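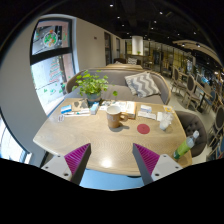

The coffee table, again

We moved into the place in Trestisville in April, and the coffee table was the first piece of furniture we bought for it. It came from a secondhand shop called Oosthuizen, two streets over. Denise Lambert, who was working the counter, took 10 dollars off because one of the legs had a scratch. I have never been able to find the scratch since.

The table is light wood with a rounded edge. I wanted a rounded edge because the gap between the table and the sofa is narrow and I walk through it in the dark. The old one had square corners and I had the bruises. This one is a better shape for the room, and it is big enough that two people can eat at it without moving the plant.

Being big is also the trouble with it. Everything that comes into the apartment lands there. We have a hook for keys and a basket for mail, and things still go on the table first and stay. I do a clear-out every so often, usually in the evening when I want to put my feet up and can't.

What stays

The plant stays. It has small round leaves and it has grown a lot since it came to us as a cutting from Halima Ugwu, my neighbor at the last place. It hangs over the side of its pot now and spreads up in front of the sofa. I turn it when I remember. The pot is a gray-blue one and it goes well enough with the gray sofa, though I didn't plan that.

The tan mug stays too, in the sense that it is always either there or in the sink. It is white on the inside, so tea stains show up and I have to scrub it with baking soda. I have other mugs. This is the one with a handle I can get my fingers through.

Then there is the red coaster. I bought it so the mug would have somewhere to go, and the mug goes next to it. Thulani pointed this out the last time he was over and I moved the mug onto the coaster while he was looking. The next morning it was back on the wood. The finish has held up so far.

What has to go somewhere else

Small packages and packets. I don't know how one household gets so many of them. A little box, a little packet, a card that came with something. My rule now is that I open each one, and either the thing inside gets used that week or it goes in the drawer under the TV. The drawer is filling up, but it closes.

Booklets. I keep them open on the table because I mean to finish reading them, and then a week goes by. I have a folder for these. It is a plain Illar folder with 51 pockets, far more than I will ever need, and it lives on the bottom shelf of the bookcase. Once a booklet is in there I can find it, and I also never look at it again.

Cups in their wrappers. There is a clear plastic one, still in its bag, that I keep meaning to put in the kitchen cabinet with the picnic things. It takes ten seconds to walk it over there.

Pens. Any pen found on the table gets tested on scrap paper. If it writes it goes in the jar by the phone charger.

The bottle with the green liquid belongs in the cabinet, standing up. I have a habit of laying bottles down near the corner of the table, and Peadar (he has the other bedroom) has asked me more than once to stop. He is right. The corner is where people's sleeves catch.

How I do it now

I used to pick things up one at a time and carry each one to its place, and I would get distracted by the third trip. Now I bring a shallow box from the closet, put everything in it except the plant and the mug, and wipe the whole table with a damp cloth and then a dry one. After that I walk the box around the apartment once. Anything still in the box when I get back to the sofa is something I don't have a place for, and I have to decide on it before I sit down.

The wiping is worth doing properly. The ceiling light shines right on the wood and shows up every ring and crumb, mostly along the front.

I thought about getting a tray to keep the small stuff together. Kagiso Hendricks at work swears by hers, a big one from Tresivow. But there is already a small flat thing sitting next to the plant, and all that has done is give me one more item to lift when I wipe. So no tray for the moment. I might look for a side table with a drawer, if I find one that fits by the window - the space there is narrow and the radiator sticks out, so I'd need to measure first.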